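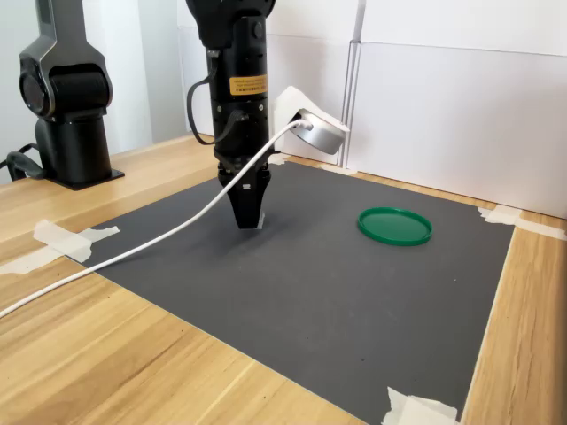 Black gripper, fingers closed, at the surface of a dark gray mat.

The Loan of Brurkness

Category: Short Fiction

To all holders of a borrower's card at the Cenbridge Record Library:

The Library wishes to respond to the letters it has received concerning the long-playing record entitled Brurkness, shelved until February under Choral, Regional. The response was approved for posting on 17/03/2020 and replaces the card that had been taped to the listening room door.

Brurkness was recorded in the chapel at Volness and pressed by the Chang works in an edition of 50 copies. The sleeve lists 11 songs. The Library's copy was purchased new, entered in the register, and lent for the first time to a household on the north side of the river. It was returned on the due date in good condition. A slip had been placed inside the sleeve, on which the borrower had written that the twelfth song was the best of them.

The desk clerk on duty took this for a slip of the pen and filed it.

The second borrower also praised the twelfth song, and asked whether the words were printed anywhere. The third asked that the Library tell the choir to stop singing it. In accordance with the rules on defective stock, the record was withdrawn and played through by two members of the staff, who sat in separate booths and did not confer. Both reported 11 songs, followed by the sound of the needle in the closing groove. One of them added that she had remained in her chair for some while after it ended and could not say why.

The record was returned to the shelf. Between that time and its second withdrawal it was lent to 13 households. Their accounts of the song agree on several points. It is slow. It is sung by the lower voices, and a door is heard to close before the last verse. They do not agree on the words. A retired ferry pilot wrote that it named the landings of the river in the order he used to call them, including one that has been under water since his boyhood. A couple who had borrowed the record together were each certain of a different verse, and asked to be issued separate cards.

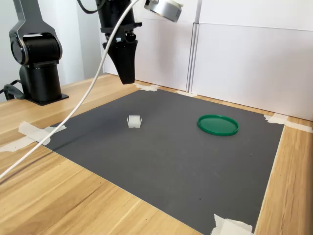
The Library wrote to Volness. The reply came from the chapel office and was courteous. It stated that the choir had prepared 12 songs for the recording, that the last was set aside on the final evening when almost half the lower voices were absent with colds, and that no tape had been run. The office enclosed a photograph of the choir on the chapel steps and asked for the return of its postage.

A further letter was sent to the Chang works, which confirmed that the groove on the second side ends where it ought to end.

Having considered these replies, the Library has adopted the following terms. Brurkness will be lent again, for seven days at a time, with no renewal. Borrowers will be asked to sign for 11 songs and to return 11 songs. The Library will accept slips left in the sleeve but will not answer them. Questions about words, landings or relatives should not be brought to the desk.

The staff member mentioned above has asked that one correction be entered. She did hear the door. She took it to be the door of the booth, and turned to see who had come in, and by the time she turned back the record had stopped and her coat was on the hook where her mother used to hang it.

The waiting list is kept at the front counter. Please bring your card.

Filed under: fiction, music, letters, libraries
27 shares | 4 comments
Contact | Submissions | © All rights reserved | Back to top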